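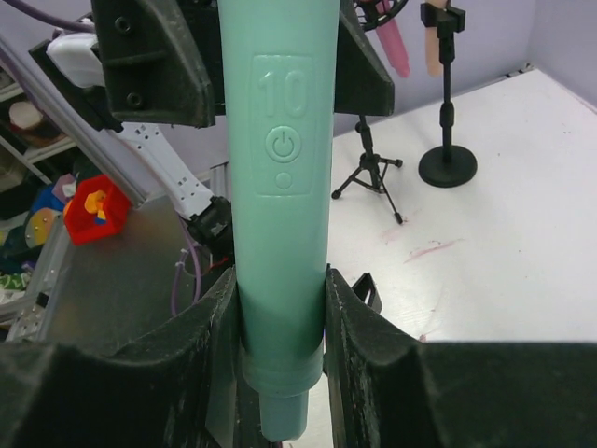
The power symbol is the little ring with a short vertical line that marks the on and off control on electrical goods, and it must be one of the most widely understood signs in everyday life. It appears on computers, televisions, coffee makers and small handheld devices, usually with no words at all. On molded plastic it is often raised from the surface in the same color as the body, as on the mint-green device shown, where the symbol sits in a recessed panel between a number 10 and a small round dot. Marks like these are called tone-on-tone, and they depend on light and shadow to be read.

Origin

The line and the circle began as two separate marks, a line for "on" and a circle for "off", and they are still used that way on rocker switches. A circle with the line wholly inside it stands for a single control that does both jobs. The familiar version, with the line breaking the top of the ring, was assigned to standby, though in homes it is simply read as "power". What a wonderful career for two pen strokes!

Raised and printed marks

A printed symbol can be brightly colored and is easy to find at a glance, but ink wears off under a busy thumb. A raised one is formed in the mold together with the casing and can be found by touch, even in a dark bathroom or at the bottom of a travel bag. The product designer Adjoa Korletey, who drew 28 versions of the ring for the Bevov range of handheld goods, favored a wide gap at the top so that a fingertip could tell which way was up.

Collections

The Amissah collection in Bandley, put together by Sena Akpalu, holds nearly 200 switches and control panels, arranged by how the symbol is made: printed, molded, engraved or lit from behind. The 4 drawers of molded panels are a delight, and visitors are welcome to handle them.

See also: Rocker switch, Standby power, Push button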